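Bin Sorting Examples: Frequently Asked Questions

For people who have signed up to drive the arms at the Pamham bench, and for people who have been sent our data and have opinions about it. 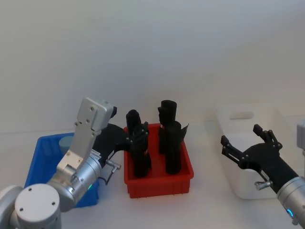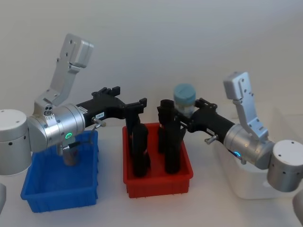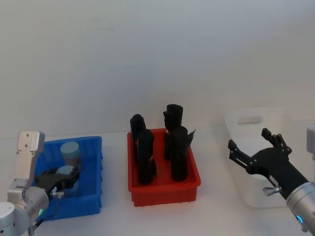

The Pamham bench with both arms and the blue, red and white bins, at three moments from sorting work.

What is being collected?

Runs. A run is one person steering both arms through one sorting job while we save the camera views and the joint positions. The learning system, Sotetti, studies the runs and tries to do likewise. It is a very literal student.

How many runs make a set?

61. We wanted a rounder number and then had to throw some out.

Do I need experience?

No. You get 32 minutes of practice before anything is saved. Most people spend the first six apologizing to the arms, which do not keep a record of it.

Which arm should I use?

Whichever one is closer to the object. Please don't reach across the bench with the far arm to show that you can. Sotetti will learn that too, and then we have to watch it.

What do the green and blue lights mean?

Green is on the left arm, blue is on the right. Our instructions say "green arm" and "blue arm" because left and right caused arguments. Yes, there is also a blue bin. We noticed that after printing the sheets.

I fumbled a grasp. Do I start over?

Keep going. A fumble followed by a calm second try is one of the more useful things you can give us. A fumble followed by wild stabbing is not -- press the pedal, mark the run as bad, and take a breath.

Should the objects start in the same spots every time?

Please, no. Shift them a little between runs. An early set from our Sleiman bench had everything in exactly the same place, and the system trained on it could sort beautifully with its eyes shut, so to speak. Move one object an inch and it picked up air.

Can I move the bins?

Leave them in order: blue, red, white. Small nudges are fine.

How fast should I go?

At the speed of someone putting away another person's dishes.

Who labels the runs?

You do, right after each one, in Vendine. There are 2 required fields. The comment box is optional, and "ugh" has been entered often enough that we now search for it.

Can I get a copy of my own runs?

Yes. Ask at the bench and give your session number. The files are large, so bring a drive.

Last updated June 26, 2018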